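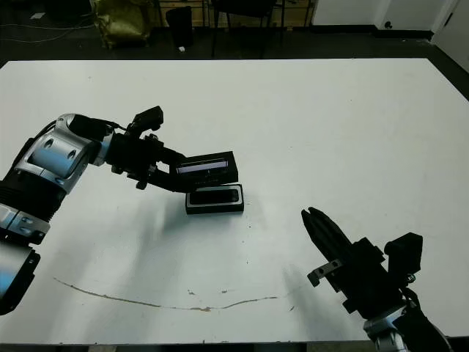 Home & Objects > Paper, Boxes & Packaging

July
By Ravindra Tomar

The Box With a Window In It

I have kept the same black box on my desk through three apartments. It once held a pair of earbuds, long since lost to a bus seat, and it now holds foreign coins, a spare watch battery and a key I can't identify. It is flat and rectangular, and it has a clear window in the lid. Every so often I pick it up and tip it toward the lamp, just to watch the light slide across.

If you've ever bought a phone case, a small speaker, a fountain pen or a fancy deck of cards, you've handled a cousin of this box. Black body, glossy top, a window to let the goods do the talking. They're everywhere, and hardly anyone writes about them, and I think they're wonderful. I've spent the better part of this summer asking people who make them and fill them to tell me more than any sane person would want to know.

My first stop was Sturnusix, a packaging workshop in Nunanville that makes short runs of small presentation boxes. The building used to be a bakery and the old flour hoist is still bolted to the ceiling. The sample library takes up the whole back wall, with shallow drawers from floor to shoulder height, and I was told I could open anything I liked. That was a mistake on their part! I was there until they turned the lights off.

There are 188 boxes in the black drawers alone. I had expected them to be more or less the same, and within ten minutes I'd stopped thinking that. Some blacks lean blue and some lean brown, and when you put two of them side by side the difference jumps out at you (then you carry one to the window and it goes away again). Soft-touch finishes feel like the skin of a peach. High-gloss ones feel like nothing much at all until you set them down, and then you see your own fingerprints looking back at you.

And the windows! A window can be a plain cut hole with film glued behind it, or a molded clear panel that snaps into the lid, or a whole clear lid over a black base. Each one changes how you read whatever is underneath. With thin film you get ripples and the contents look a little soft. A stiff panel gives a hard, bright reflection, and from some angles you can't see in at all. People at the workshop call that "going blind," and they spend a lot of time tilting boxes under lamps to find out where it happens. The usual place is right around the angle at which a customer standing in an aisle would look down at a shelf, so you can see why they care.

The trick they showed me is one I've used every day since. Hold the box level at chest height, then let the far edge drop slowly. Somewhere on the way down, the reflection breaks and you're suddenly looking inside. On a good box that moment comes early. On my old earbud box it comes so late that I must have looked ridiculous in front of the whole room, bent over like a man hunting for a contact lens.

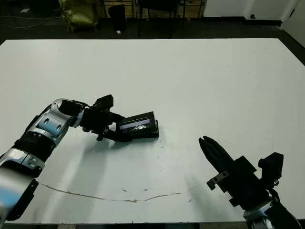
A frame around nothing much

The part I fell for hardest is the border. Plenty of these boxes have a pale rim around the dark panel, white or light gray, and it does something sly to your eye. A glossy dark rectangle with a white edge looks like a screen. Your brain says "phone" before you've had a chance to check. Take the rim away and the same panel is just a shiny lid.

Sturnusix does the rim in several ways. It can be printed on the inside of the clear panel, so it never scratches. It can be a separate ring of card laid in before the lid closes, and that version has a tiny step you can feel with a fingernail. Or it can be the edge of a white inner tray showing through. I love that last one because it's the laziest solution and also the prettiest; the white is deeper down, so it has a little shadow of its own.

Width matters a great deal. I was handed 12 sample rims on the same size of box and asked to put them in order of how expensive they looked. I did it with total confidence and then did it again after lunch and got a different order. The narrow ones won both times, though. A thin even border says somebody was careful. A wide one starts to look like a picture frame from a school fundraiser, and if it's uneven by even a hair, you'll see it from across a room.

What goes underneath

Open one of these boxes and the next decision is the lining. Foam is common, molded pulp is gaining ground, and there's a whole world of satin that I'm going to save for another issue. My favorite is foil. It's an old confectioner's habit, and it still gives a shallow black tray an absurd amount of life. Smooth foil turns into a mirror and gives you one big flare. Crumpled foil breaks the light into dozens of small ones, and every time you shift the tray they all move.

I tried this at home with a roll from the kitchen drawer. It takes a bit of nerve. Tear off a piece half again as big as the tray, ball it up loosely in your fist, then open it out with your fingertips and stop well before it's flat. Press it into the corners with the blunt end of a pencil. My first go was too tight and looked like a leftover sandwich. My fourth was good enough that I put it on the bookshelf with one of my daughter's marbles in it, and two dinner guests have asked where I bought it.

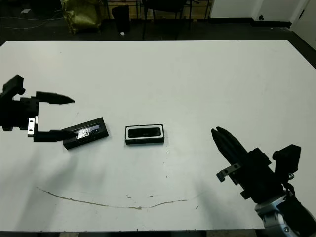 A black tray with a crumpled silvery lining, beside a small black piece with a white border.

Shakya, a little shop on the river side of Nunanville, sells handmade earrings in trays finished this way, and the owner told me she'd tried velvet first. Customers liked the velvet perfectly well. They just didn't pick the trays up. With foil they do, because they want to see it sparkle from the other side, and once something is in a person's hand it has a fair chance of going home with them. She buys her trays in plain black, lines them at the counter when it's quiet, and keeps a basket of rejects under the register that I was not allowed to photograph.

White table, black box

Something I noticed at every place I visited: the people who handle black boxes all day work on white tables. I'd assumed it was a matter of style. Then I tried sorting a handful of boxes on my dark walnut desk in the evening and lost an entire lid. On white you see the outline instantly. You see the shadow too, and the shadow tells you whether a box is sitting flat or has a warped base. Dust shows up, which is annoying and useful in equal measure.

White tables don't stay perfect, and I've come to like that about them. Tops that get used pick up gray scuffs and specks, and now and then a brown line that might be tea or might be glue. At Sturnusix they wipe theirs down at the start of the day with a barely damp cloth and leave the old marks alone.

Stacking is its own small joy. Two flat boxes of the same size want to sit one on top of the other, and if the maker has been thoughtful, the top one finds its place with a soft click or a puff of air. If the lids are both high gloss, though, slip a sheet of tissue between them. Gloss against gloss leaves hazy little rubs that will never come out, and I have ruined a very nice one that way.

Lift from the short ends when you can. The long sides flex, and flexing is what pops a glued window loose. I'd been squeezing mine in the middle for years, which explains the rattle.

Starting your own drawer

You don't need a workshop. I gave myself a month and a limit of one drawer, and I ended up with 27 boxes, nearly all of them from friends who were delighted to be asked. (Everybody has a cupboard where good boxes go. Everybody!) The best find was a Fimside pen box from a neighbor, matte black with a long narrow window and a pull ribbon so faded it's turned the color of weak coffee. It fits my good scissors exactly.

Sort them by depth first and by size second. Shallow ones are for stamps, needles, guitar picks and memory cards, the sort of thing you want to spot through the window without opening anything. Deep ones can take chargers and spools. Keep the inner trays even when they don't fit what you're storing, since a tray from one box will very often drop neatly into another, and then you have a two-level box for free.

For cleaning the windows, use a dry microfiber cloth and almost no pressure. I breathe on mine first, like a pair of glasses. 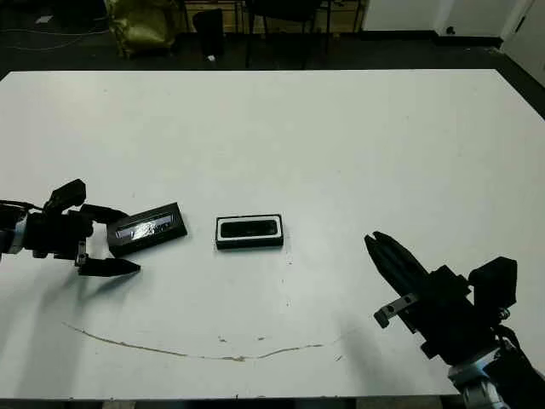 How do I get a cloudy window clear again?

Start by finding out which side the haze is on. If it's fingerprints on the outside, a soft cloth with a drop of dish soap in warm water will lift it, followed by a second cloth to dry. Keep the water away from the card edges. Haze on the inside is often residue from old foam, and you can wipe that off the same way once the tray is out. Fine scratches in thin film are there for good, but the film itself can be replaced: peel it off, trace it onto clear acetate from an art store, and fix the new piece in with narrow double-sided tape.

I've now done four of them at the kitchen table, including the old earbud box. It still goes blind at the same silly angle. The rattle is gone, and the coins look terrific.

We use cookies to remember your reading preferences. Manage settings or accept to continue.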